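# Bowls, glasses and a lot of snacks

I've been promising Celina Tomaszewski a page about the tableware for ages, so here we go! It started in September, when the Hundemgate kitchen shut for new plumbing and we all ended up eating wherever there was a flat surface. Catinca Lungu brought in a box of odds and ends from her mum's place, I added what I had spare, and somehow we've kept it going ever since.

**The house rules, such as they are.** Take whatever colour you like, rinse it when you're done, and please don't leave it on your desk over the long weekend (you know who you are).

**The bowls.** I bought six of these from Felloser, the discount homewares place near the station, and the orange is my favourite by a mile. I love what see-through plastic or glass does to the light on a white table — you get a little patch of colour underneath for free. They're a good size for grapes or a handful of pretzels, and they stack, sort of.

**The stemmed glasses.** Nobody here drinks wine at lunch, so they've turned into snack glasses. Nuts, dried fruit, crackers, whatever's going. Celina thinks it looks fancy. Catinca thinks it's a pain because you can't get your hand in past the rim, and she's got a point, but I'm on team fancy.

**Still looking for.** Three more small bowls, ideally green, and a tray with a proper lip on it. The market at Ustden had a gorgeous one last time I was there and I've been kicking myself for leaving it behind.

If you've got anything colourful hiding in the back of a cupboard, bring it along and I'll find it a neighbour on the shelf.

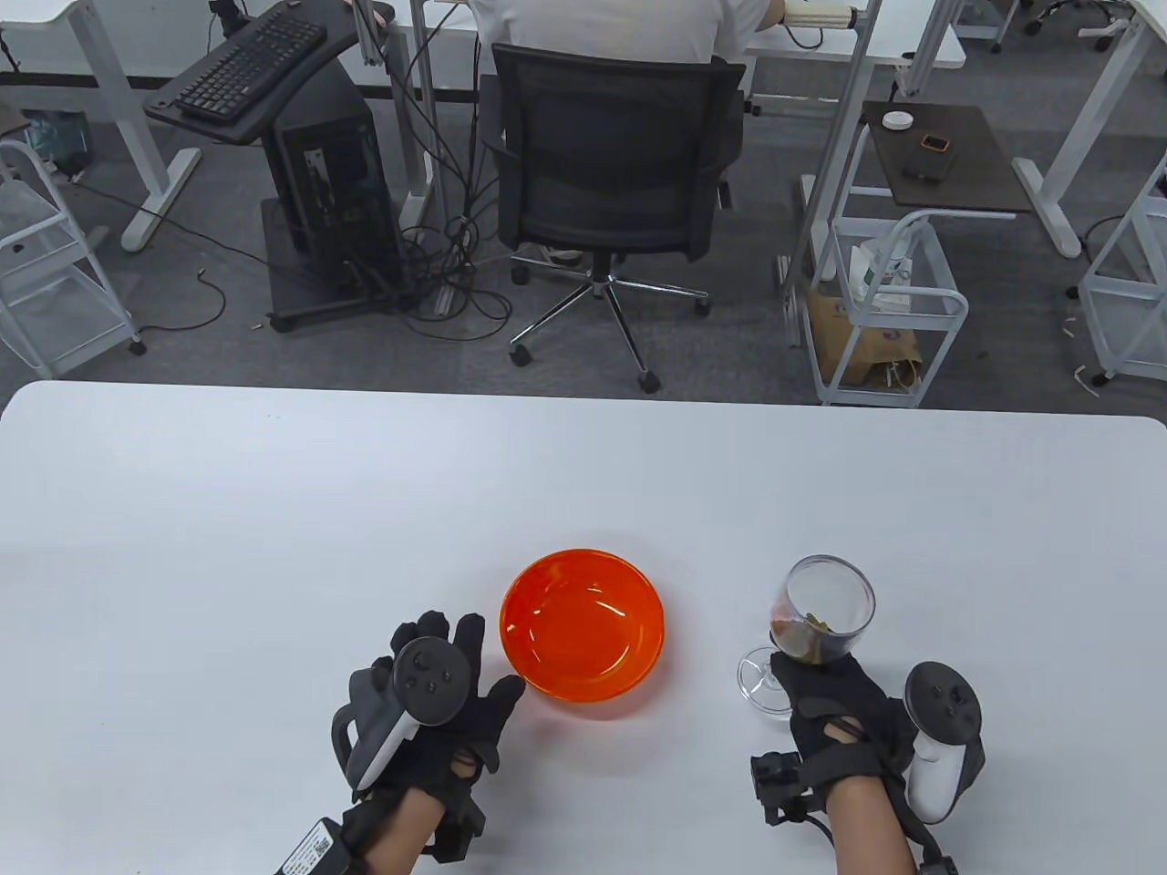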